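Brardale Residents' Support Project
Progress report to the funder: bedroom and clothing work, period ending July

Purpose of this report

The grant pays for practical help with bedrooms, clothing and bedding for people who have asked for support in keeping their homes in order. It covers two strands: home sessions, where a worker and the householder sort and fold clothes together, and a small supply budget for storage and bedding. The report covers both strands, the problems we met and what we plan to do with the balance.

Home sessions

We agreed to reach 11 households in this period and we have reached 11. Each household was offered 4 sessions. Most took all of them. Two households stopped after the second session, one because of a move and one because the householder felt able to carry on alone. We have kept both on the list for a follow-up call in the fall.

The first session is spent deciding what stays. Clothes come out of drawers, bags and the backs of chairs and are sorted by person and by season. The second and third sessions are for folding and putting away. The last one is a check on what has held up and what hasn't.

We changed the working method early on. The original plan was to fold at a table, but few of the homes had one large enough and free at the right time of day. Sessions moved to the bed. A bed with a flat mat on it gives a firm surface at a reasonable height, and trousers can be laid out at full length before the legs are brought together. Folded clothes are stacked along one side so the middle stays clear for the next item. Quilts and pillows go to the far side before work starts. 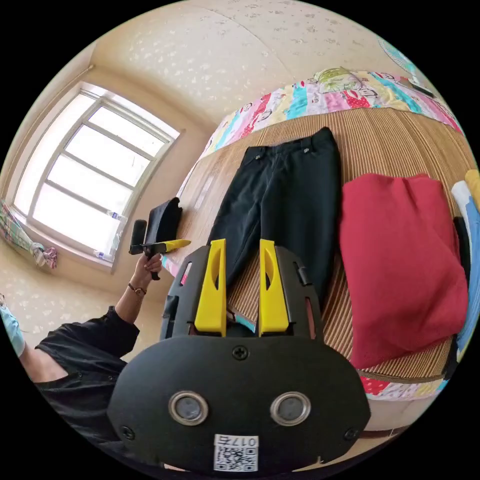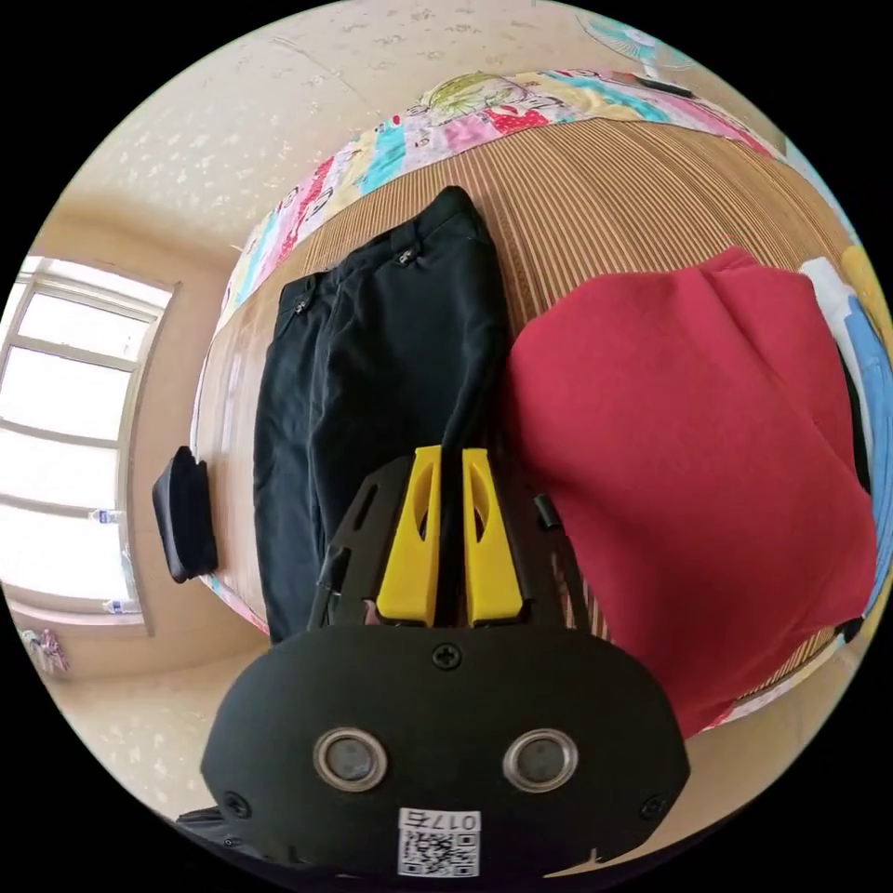

Brardale project coordinator

Black trousers on the woven mat, with the patchwork quilt along the far side of the bed.

Trousers have taken more time than any other item. Householders fold shirts and sweaters in much the same way from the first visit, but trousers are often hung over a rail or left in a heap. We now teach one fold only: lay flat, smooth from the waistband down, one leg over the other, then in thirds. Workers were using several different folds at the start and this caused confusion when a second worker covered a visit. A one-page sheet with drawings has been printed and left in each home.

Thicker garments are still a problem. They take up most of a drawer and push the lighter clothes out. In homes with space under the bed we have moved them there in lidded boxes. Where there was no space, we have stacked them on a shelf with the fold facing out.

Supplies

The supply budget was drawn up for 100 storage boxes. We bought them from Durán in two deliveries. The second delivery came three weeks late and held up the last sessions in several homes. The boxes themselves are sound, though the lids on the larger size are stiff for anyone with weak hands. Durán has agreed to exchange unused large boxes for the medium size.

Bedding was bought from Mollis. We ordered plain mattress covers and pillow protectors in standard sizes. Two of the covers were too shallow and were returned for credit. Mollis has since given us a depth chart, and workers now measure the mattress at the first session.

We also tried Satinura drawer liners in four homes. Householders liked the look of them, but folded clothes slid forward when a drawer was opened quickly. We do not intend to buy more.

Staffing

Both workers remained in post for the whole period. One took two weeks of leave, which was covered from within the team. Home visits are still done in pairs on the first session and singly after that. Travel costs were a little under budget – most of the homes were on the same bus route.

What householders told us

At the last session each householder was asked what had been useful and what had not. The common answer was that having someone in the room made it easier to start. Several said the sessions were too long, and we have cut them from two and a half hours to two. One asked for help with a child's clothes as they are outgrown. We had not planned for this but can do it within the existing hours.

Next period

We will start with the households on the waiting list, make follow-up calls to the two that stopped early, and complete the box exchange with Durán. The fold sheet will be reprinted in larger type. We also ask for your agreement to move the unspent travel money into the supply budget, to be used for shelf dividers. A revised budget page will be sent with the next claim.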